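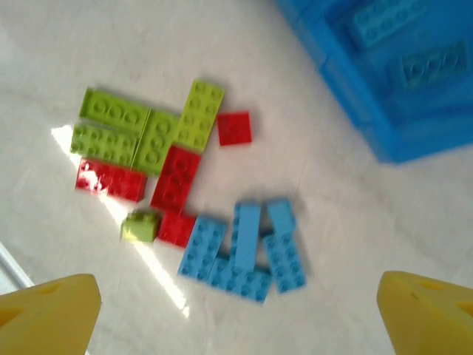
Skutthorpe Donor Consent Commentary Corpus

Version 3

Summary

The corpus contains more than 900 published opinion pieces on consent to organ donation after death. It was assembled by the Mac Giolla Center for Ethics and Public Life for the study of how moral arguments are made in writing meant for general readers. The texts are editorials, signed columns, religious newsletters and blog posts. All are in English.

The principal question in the texts is whether a person should be presumed willing to donate unless an objection has been recorded. Many also discuss the role of the family, the definition of death, and payment to donors or their relatives.

Contents

texts: one plain text file per article, named by record number
metadata: a table giving the type of outlet, year, word count and license status for each record
labels: stance and argument labels in tabular form
guide: the instructions given to annotators

Sources

Articles were gathered from outlets that gave written permission or that publish under an open license. The Urkon newsletter archive supplied the largest single share. Reader comments were not collected. Syndicated columns that appeared in several places are included once, in the earliest version located.

Labels

Each article carries one stance label: supports presumed consent, opposes presumed consent, mixed, or not stated. Argument labels are applied to paragraphs, and a paragraph may have several. The six argument labels are bodily autonomy, duty to others, religious teaching, family authority, trust in medicine, and commercial use of the body.

Three annotators read every article independently. Where they differed on stance, the article was discussed and a final label assigned. The original labels are kept in separate columns so that users may study the disagreement. Sarcasm was the most frequent cause of dispute, particularly in short columns that restate an opposing view before answering it.

Intended use

The corpus is suitable for research on argument, for classroom teaching, and for testing text classification methods. It should not be used to estimate public opinion. Columnists are not a sample of the population, and religious outlets are represented more heavily than their readership would justify.

The stance labels describe articles. They must not be used to build profiles of individual writers.

Known limitations

Articles from before the outlets moved online are few. Some scanned texts retain errors in hyphenation, and footnotes are occasionally merged with the body. The label "commercial use of the body" was added in Version 2, and five older records have not yet been reviewed for it. They are flagged in the metadata.

Privacy

Names of patients and donor families have been replaced with bracketed role terms, except where the person is also the author. Requests for removal are handled through the contact address in the license file.

Changes in this version

Duplicate records removed
Outlet types revised
Annotator guide expanded with a section on quoted material
Export files for the Usport text viewer added

License

Labels and metadata may be reused with attribution. The articles remain under the terms listed for each record.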